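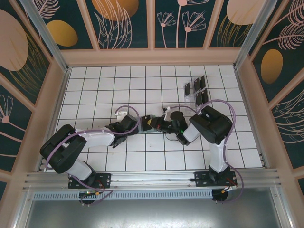
Grout trial, batch 3 – May 6, 2024

Purpose: find out whether the Jeten epoxy additive cuts water uptake in cement grout enough to justify the extra mixing time. The October series was inconclusive. Water ratio drifted between batches and the cure room ran warm for most of it.

Mix
Kendala gray base, unsanded, 400 g per batch. Water weighed, not poured by volume. Additive at the low dose only. Slaked 16 minutes, remixed by hand, no extra water at remix. Vurken paddle on the slow setting. The fast setting pulls air into the mix and leaves pinholes.

Specimens
Cast in the short bar molds, covered with film overnight, demolded next morning. Controls from the same bag. Two bars from the additive set chipped at the corners on demolding and were left out. Mold release was thin on that side, needs a fresh coat before the next pour.

Uptake
Dried to constant weight, then stood on end in shallow water. Heaviest control went in at 351 g. Additive bars gained less than controls at every reading, but the gap narrowed toward the end of the soak. Either the additive slows uptake without lowering the total, or the soak was too short to tell. Cannot separate the two with this data.

Surface
Additive bars cured slightly darker and have a faint haze on the troweled face. Damp sponge does not lift it. Kyriakidis sulfamic cleaner does, at the weak dilution, though it also roughens the face. Would not use it on narrow joints.

Problems
– Balance needed re-zeroing twice during the soak readings. Drift was small but in the same direction both times.
– Label ink ran on the wet bars. Scratch the numbers in before cure instead.
– Karim Boutros thinks the haze is hard water and not the additive. Possible, the controls were sponged less.

Next
Repeat with deionized water and equal sponging on both sets. Longer soak, final reading only when two weights in a row agree. Add the high dose if there is enough left in the can. Ask Karim for his joint width notes before ordering more base.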